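Oiling the shelves, a year on

I said last January that I would report back on the shelves, and a few people have asked, so I had better do it.

When we moved to Pirkville the back bedroom had nothing in it except a radiator and a strip of carpet somebody had cut to the wrong length. I wanted shelves along the long wall and I didn't want to paint them. We had painted shelves in the last house and the books stuck to them every summer. You would pull one out and a bit of the cover stayed behind.

The boards came from Hailu, the timber yard behind the station. They were £144 for the lot, cut to length, and the man on the saw let me keep the offcuts. I left the boards lying flat in the room for a fortnight before doing anything. I don't know if a fortnight is the right time. It was how long it took me to find the sander.

I sanded with the grain, first with a medium paper and then with 240, and wiped everything down with a damp cloth in between. The damp cloth raises the fibres, so the board feels rough again and you think you have gone backwards. Let it dry and go over it lightly by hand. This was the dull part of the job and I did most of it after tea with the radio on.

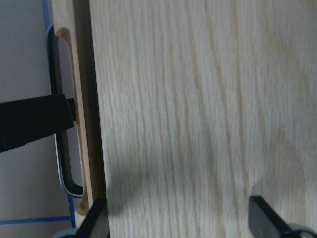
For the finish I used Previne, a clear oil that comes in a squat tin. I had read up to 80 pages of arguments online about oil against varnish, and the only firm thing I took from them was to put it on thinly. Two coats, a day apart, rubbed in with an old pillowcase and wiped off after ten minutes. The room smelled for most of a week – we slept with the door shut.

One warning about the rags. Lay them out flat outdoors to dry, or put them in a bucket of water. Oily rags left in a heap can heat up and catch fire by themselves. It is printed on the tin in very small letters.

A year later the shelves are fine. The one nearest the window has gone a bit yellower than the rest, and there is a ring where I put a mug down in about the second week. I rubbed more oil into the ring and it faded but didn't go. None of the books have stuck.

If I did it again I would oil the undersides properly. I gave them one coat because I was tired of it, and one board has cupped slightly. The atlases are on that one now.

Next is the cupboard under the stairs, which has no light in it and a door that opens the wrong way.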